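Waltik 데스크 매트 L 사이즈, 블랙

상품 구분: 책상용품 > 매트
색상: 블랙 단색
두께: 2mm
세탁: 손세탁만 가능
배송: 결제 후 순차 발송 (일요일 제외)

데스크 매트를 깔면 집중이 잘된다는 말을 믿지 않습니다. 매트 한 장으로 일하는 태도가 달라질 리도 없고요. 그런데도 저희 매장에서 이 제품을 취급하기로 한 건, 제조사가 내세우는 문구를 대부분 걷어내고 나서도 쓸 만한 물건이 남았기 때문입니다.

먼저 걷어낸 문구부터 적습니다. Waltik 포장지에는 "손목 피로 완화"라고 적혀 있습니다. 두께 2mm짜리 매트가 손목에 무슨 도움을 준다는 건지 문의했지만 답변은 카탈로그 문장을 다시 붙여 넣은 메일이었습니다. 손목이 아프시면 의자 높이부터 보세요. "프리미엄 질감"도 무슨 뜻인지 모르겠습니다. 만져보면 그냥 매끈한 합성 소재입니다. 가죽 느낌을 기대하고 주문하시면 반품하게 됩니다.

"완전 방수"는 절반만 맞습니다. 윗면에 쏟은 커피는 바로 닦으면 자국이 남지 않았습니다. 가장자리 박음질 쪽으로 흘러든 것은 다릅니다. 실이 물을 먹고, 마르는 데 하룻밤이 걸렸습니다.

괜찮은 점도 있습니다. 뒷면이 잘 미끄러지지 않습니다. 유리 상판에서도 밀리지 않았고, 마우스를 거칠게 쓰는 편인 직원 Anas Khalaf의 자리에서 8주를 버텼습니다. 말려서 배송되지만 무거운 책을 올려두면 다음 날 펴집니다. 처음 이틀은 냄새가 납니다. 창문을 여세요.

블랙만 들여온 이유를 묻는 분이 많습니다. 그레이는 Brirnville 창고에서 받은 견본의 색이 제각각이라 뺐습니다. 블랙은 먼지가 잘 보입니다. 흰 털 있는 동물을 키우시면 권하지 않습니다.

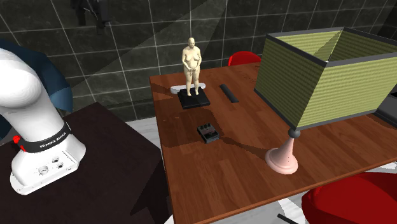

읽는 시간 2분

가격 이야기를 하겠습니다. 비슷한 크기의 Vanudville 매트는 더 싸고, 솔직히 윗면만 놓고 보면 구별이 어렵습니다. 차이는 뒷면과 박음질인데, 책상에 고정된 모니터 받침이 있어서 매트가 움직일 일이 없다면 싼 쪽을 사셔도 됩니다. 저희도 둘 다 팝니다.

구매 후기 중에서
"별 기대 없이 샀고 별 불만 없이 씁니다. 모서리가 조금 들떠서 별 하나 뺐어요." (Fergal Dunne)

교환 및 반품
개봉 후에도 사용 흔적이 없으면 8일 안에 접수 가능합니다. 잘라서 쓰신 제품은 받지 않습니다. 자르면 박음질이 풀립니다.

자주 묻는 내용
세탁기에 돌려도 되나요? 안 됩니다. 뒷면이 벗겨집니다.
뜨거운 냄비를 올려도 되나요? 책상 매트입니다. 60도가 넘는 것은 올리지 마세요.
재입고는 언제인가요? 5월 입고분은 100장이고, 그다음 일정은 제조사가 알려주지 않았습니다.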